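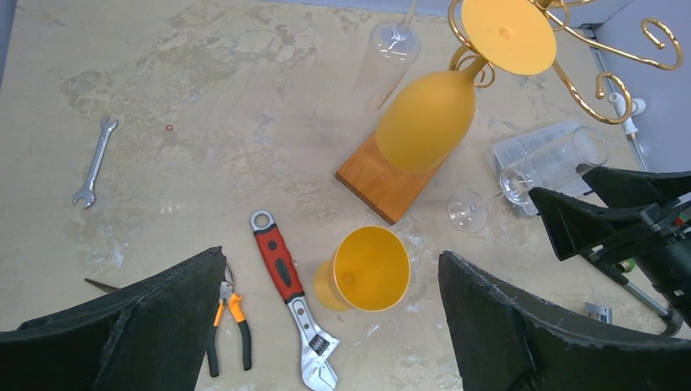
Page last changed: June, 4:15 pm

Extras and test viewers wanted -- Stuvach, a low-budget crime comedy

Dokden Pictures is shooting a feature in Savport this summer and we still need people. No acting experience needed. Must be 18 or over.

Background roles: diner crowd, wedding guests, two bowling teams. Long days, lots of waiting. Pay is $90 a day plus lunch. Bring your own shoes, dark ones, no logos. Parking behind the Shen Theater, 332 seats inside so plenty of room to sit between setups.

Also need 6 people who can bowl a decent game on camera. Say so in your email -- and tell us if your left handed.
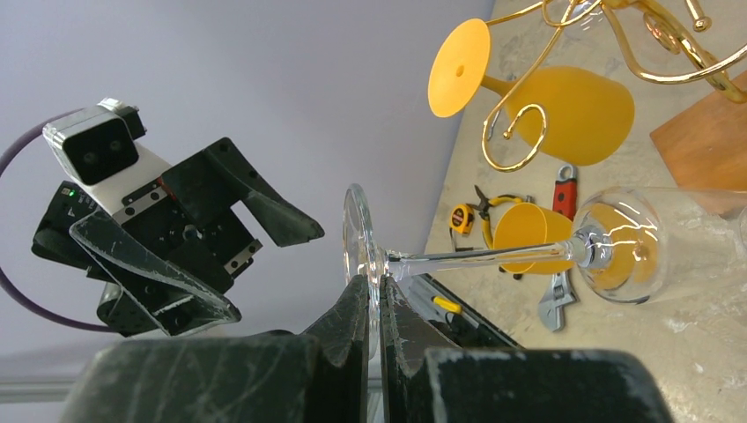

Test screening

Rough cut, no music yet, some sound missing. We want 200 viewers who like detective movies and will fill out a two page form after. Unpaid, free popcorn. Phones get checked at the door. Please dont bring anyone who isn't on the list.

To apply: name, age, phone, one recent photo, days you can't do. Put EXTRA or SCREENING in the subject line. Replies may take a week, we're swamped.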